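Tags: simulation, good practice, grippers

Search the archive Go Advanced

Subject: Re: [sim-practice] Draft rules for simulated tabletop scenes, section 4
From: Daniyal Ghauri
Date: 28 November 2020

Trygve Engebretsen wrote:
> I've read section 4 twice and I still don't see why we need a rule on
> shadows. We test whether the arm picks up the right piece. If the
> contact model is sound and the table is at the right height, the light
> can be whatever the renderer gives by default. I would drop 4.3 and
> 4.4 and keep the list short. People at Catano won't read a long one.
>
> Also, who decides which view is the one of record? The draft says
> "the view", as if there were only one.

Trygve,

Taking your second point first, you're right and I'll change it. The wording goes back to the first Trorneck draft, when we only had the wrist view. It should say "each view that is stored". I suggest this for 4.1:

4.1 Each stored view shall be listed by name in the run sheet, with its lens model and its mounting point. A view that isn't listed shall not be used for scoring.

On the shadows I don't agree. The pieces we use are small and several are dark. In the wrist view the arm's own shadow can lie across a good part of the table, and a piece inside it has a different colour value from the same piece outside it. Look at the two yellow-green blocks.

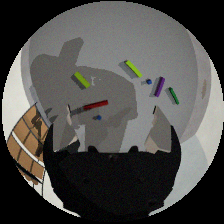
Gripper view, fingers open. The left yellow-green block is in shadow and looks duller than the other one.

Anyone who writes a colour threshold against the bright block will have trouble with the dull one, and will then report a fault in the grasp planner. We had this at Sjöberg in the spring. Lev Dmytriv went through 287 failed runs by hand and put 138 of them down to colour matching. The planner had been sent to the wrong place, or hadn't been sent anywhere. None of that was visible in the score table, where they were all entered as "missed grasp".

So I'd like to keep 4.3, but shorter:

4.3 The position and strength of every light shall be written in the run sheet. If lights are varied between runs, the range shall be given and the seed kept.

4.4 I'm willing to move to the notes. It asks for a minimum share of runs with at least one piece in shadow, and I accept that we have no good basis for the number. Aslak Bråten wanted 50 per cent, I wanted less, and neither of us could say why.

There is one thing I would add, and it comes from the same set of runs. We say nothing at present about agreement between views. A fixed view from the side and a view from the wrist will hide different things. From the side, a piece next to the fingertips can be partly behind the gripper, and two pieces lying end to end can be taken for one long one. If the labels are made in one view only, these mistakes go straight into the results.

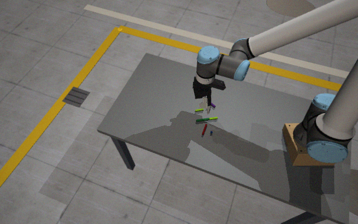
My proposal is that labels are taken from the simulator's own object list and then checked by a person against at least two views. It is slow. For the Zitau set of 900 scenes it took Lev almost the whole of November, so I'd allow a sample for the larger sets, as long as the sample size is stated. Draft text:

4.5 Object labels shall come from the scene file. They shall be checked by eye in two or more stored views, either for every scene or for a stated sample. Where a piece is hidden in one view, it is marked "hidden" for that view and kept in the list.

The last sentence matters to me. At the moment some groups delete the hidden piece, and then the counts in the two views don't match.

Two small points on the rest of section 4:

- 4.2 says "table" in one line and "work surface" in the next. Please use "table" for both.
- The note on finger opening gives no unit. I take it to be millimetres between the tips. Could Trygve Haugen confirm, as he wrote it?

If you still want 4.3 out, send me the wording you'd accept in its place and I'll put both versions to the list. I'd like to close section 4 before we start on 5, which deals with stopping the arm and will take longer.

Regards,
Daniyal

Recent in this list
Re: Run sheet template, second version
Section 3: naming of pieces and colours
Keeping random seeds with the results
Re: Re: Which joint limits go in the scene file?
Section 5: first notes on stop conditions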